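Why Overhaul Intervals Deserve a Second Look
Rhydian Gittins, Maddocks Engine Services
16 June 2018

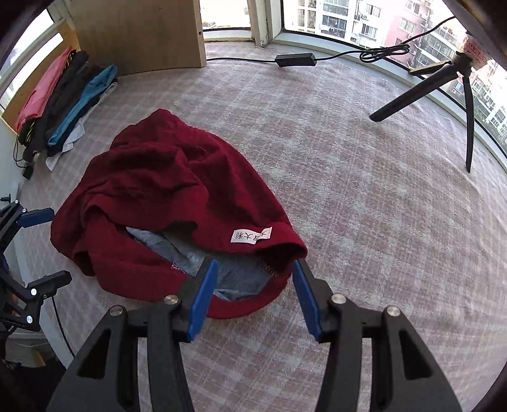 The practice of sending a stationary engine for overhaul at a fixed number of running hours has served the industry well for many years. It is easy to plan, easy to budget and easy to audit. It is our view, however, that operators of standby and continuous-duty sets are now paying for a good deal of work that their engines do not need.

In February our workshop at Brivinwood completed a review of 98 gas engines received for scheduled overhaul. In 30 of these, the cylinder liners and main bearings were measured within the limits for continued service. The owners had nonetheless taken the units out of operation, arranged lifting and transport, and in several cases hired replacement power for the full period. One compressor station operated by Cunirance had been without its principal set for 863 hours.

We do not suggest that intervals be abandoned. An hour limit remains a sensible backstop, particularly where fuel quality varies or where site records are incomplete. What we propose is that the limit should prompt an inspection on site, and that the decision to strip the engine should follow from the findings. Oil analysis, borescope examination and crankcase pressure readings are within the reach of most maintenance departments.

Some reconditioning firms will regard this as an argument against their own trade. We disagree. A workshop that is not crowded with sound engines can give proper time to worn ones, and turnaround improves accordingly. Stedo adopted inspection-led scheduling for its pumping fleet 2 years ago and continues to send us its engines, with better records attached to each.

Insurers and lease holders will need to amend their contract wording before the change can become general. We would encourage operators to raise the matter at their next renewal and to bring their oil reports with them.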